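About Menier Baskets

We sell woven baskets from a unit in Altbridge, and we try not to say too much about them.
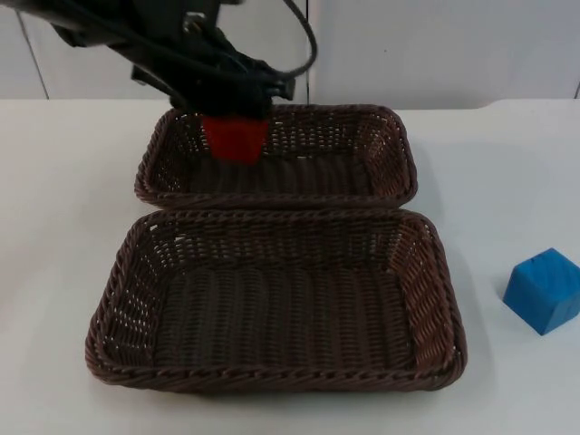
Who we are

Menier began as a market stall in Misthorpe, open on Thursday and whenever it wasn't raining. Kátia Brandão ran it then and runs it now. She had bought a lot of storage over the years, most of it sold with the promise of a calmer home, and she still couldn't find the scissors. That is more or less where our view of the trade comes from.

A basket is a place to put things. It won't make a child tidy up or stop the post piling up by the door. We are doubtful of anyone who claims otherwise, and that includes some of our own suppliers, whose leaflets we've stopped handing out.

What we stock

We keep 60 lines at present, down from more than 200. The old list looked impressive but a good part of it was the same basket in four sizes with four names. Benavides, who did our buying for years, argued for keeping the lot. He lost, though he did save the log baskets, and they sell perfectly well.

Most people come to us for shallow wicker baskets, the sort you'd put bread in. They also do for toy blocks, napkins, seed packets and the odds and ends that live on a kitchen table. Because they're shallow you can see what's in them. Deep ones with lids look smarter, and in our experience things go in and stay there until you move house.

Dark brown is the colour we're asked for most. We have heard it called chestnut, cocoa and "heritage bark". We call it dark brown.

What we won't promise

We don't say our baskets last a lifetime. Wicker dries out next to a radiator and goes mouldy in a damp shed — we've had both sent back to us. We don't use the word "artisan" either, as we have yet to meet two people who agree on what it means.

If a basket arrives with a broken strand or a loose rim, send it back within 7 days and we'll replace it or refund you. After that, ring and we'll talk about it.

Visiting

The Altbridge shop is at 297 Station Road. Bring the measurements of your shelf, please. Everyone thinks they can remember them. We close for stocktaking in November, and the dates go up on the door.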